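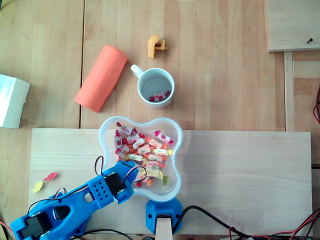
Candy, a mug and a lot of blue plastic: the Merrick arm on its board at the Grudia workshop.

Magazine > Makers > Workshop Builds

The arm that sorts the sweets

By Glenys Waaka

Fletcher Pirihi started printing the shoulder on a night in August when he had meant to fix a lamp. The lamp still doesn't work. The arm does, most of the time, and on the evening I visit Grudia he can hardly sit down for wanting to show me what it can do with a toffee.

He calls it Merrick. It's a small desktop arm, bright blue, all printed segments and hobby servos, and it was built at the shared workshop where Fletcher has paid for a bench for the past two years. He drives a delivery van by day. Before Merrick he had made a birdhouse, a guitar pedal that hummed and half of a kayak.

"I wanted to build something that moved and that I could break without crying," he says, digging through a drawer of screws. "If a finger snaps, I print a finger."

And he has printed plenty of fingers! The parts total so far is $437, which covers the servos, the driver board, the power supply, the cable and the filament, including the filament that turned into spaghetti at three in the morning. The first gripper had flat pads that pushed candy across the table like a snowplow. The second closed so hard it split at the screw holes. The current one tapers to two pointed fingers, and it was redrawn five times before Fletcher stopped fiddling with it.

Why candy? Partly because there's always some in the building. But wrapped toffees are also a lovely, nasty problem for a beginner's robot. The twisted ends stick out at odd angles, the wrapper slides over what's inside, and two of them that look the same from above can be lying completely differently. Gummies are worse. They squash, they cling to the fingers, and a bear on its side is a different shape from a bear on its back. Fletcher loves all of this. He talks about gummy bears the way some people talk about trout.

The method is simple enough to explain over a cup of tea. You move the arm through a pick by hand control, the computer records the joint positions along with the camera view, and you do it again with the candy somewhere else. Then again. Merrick's training set stands at 515 picks, nearly all of them done by Fletcher in the hours after dinner. A small model learns from those recordings and then tries the job alone. The first time it tried, it reached very gracefully for a patch of bare wood and closed its fingers on nothing. He cheered anyway.
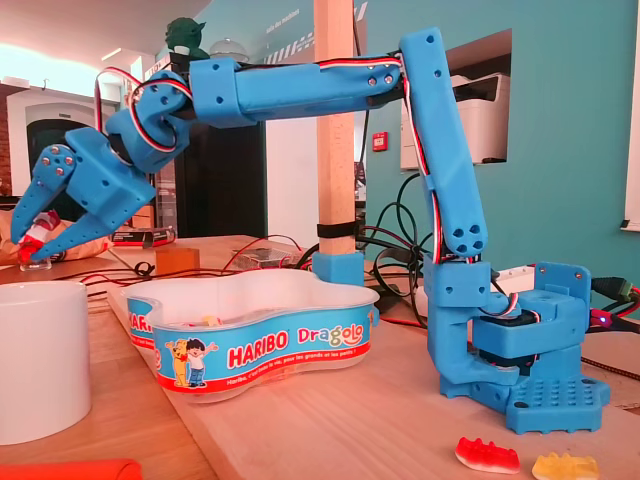

Merrick with its fingers closed on a small red-and-white piece, behind the Haribo tub on the workshop table.

What surprised me, watching, is how much of the build is carpentry and cable. The motion gets the attention, but Fletcher will happily spend a whole evening on a bracket. Early on, everything was held down with clamps and tape, and each time the arm swung it walked itself a hair to the left. Yesterday's recordings no longer matched today's table. Now there's a board to work on, printed mounts with proper screw holes, and a wooden post with its own blue bracket at the foot. He taps the post with real affection.

The wiring is another story. Each servo passes its signal on to the next one, so a single loose plug at the elbow takes the wrist and the gripper down with it. For weeks Merrick would freeze whenever the forearm stretched out level. Fletcher suspected the software, then the power supply, then the software again. The culprit was a lead in the elbow cut 40 millimeters too short, pulling its own connector out a little further on each reach. He has left generous loops at the joints ever since. They look untidy, and he wouldn't trade them for anything.

He had help with that one. A repair group called Duson shares the building, and one of its regulars wiggled the plug while Fletcher was reading error logs and asked whether it was supposed to do that. Most of the good fixes seem to have come about this way. Somebody walks by with a mug, stops, and an hour later has an opinion about gear backlash.

I got a turn too, naturally. Driving the arm by hand is much harder than it looks and a great deal more fun. You think you're over the toffee, you come down, and you find you've misjudged the depth by the width of a thumb. On my fourth go I got one by the very tip of its wrapper and carried it, swaying, to the mug. I may have shouted.

Next on Fletcher's list is a softer fingertip, cast in silicone, that might cope with gummies without flattening them. After that he wants to take Merrick to Pravodside, the open weekend where small workshops show off whatever they've been up to, and let kids ask it for a color. It can't tell the colors apart yet. He has a notebook page of ideas for that, and he reads me most of it while hunting for the screwdriver he had in his hand a minute ago.

If you're thinking of building one, his advice is to print the base first and bolt it to something heavy. Buy one more servo than you need. Label both ends of every cable, even the ones you're sure you'll remember, and keep your first recordings, however bad they are.

When I leave, he's back at the bench, resetting the toffees for another round of picks.

More from Makers
A bench of your own: how to choose a shared workshop
Saving the spaghetti: what to do with failed prints
The kitchen-table loom
Five evenings with a secondhand lathe
Readers' builds: clocks, kites and one very loud doorbell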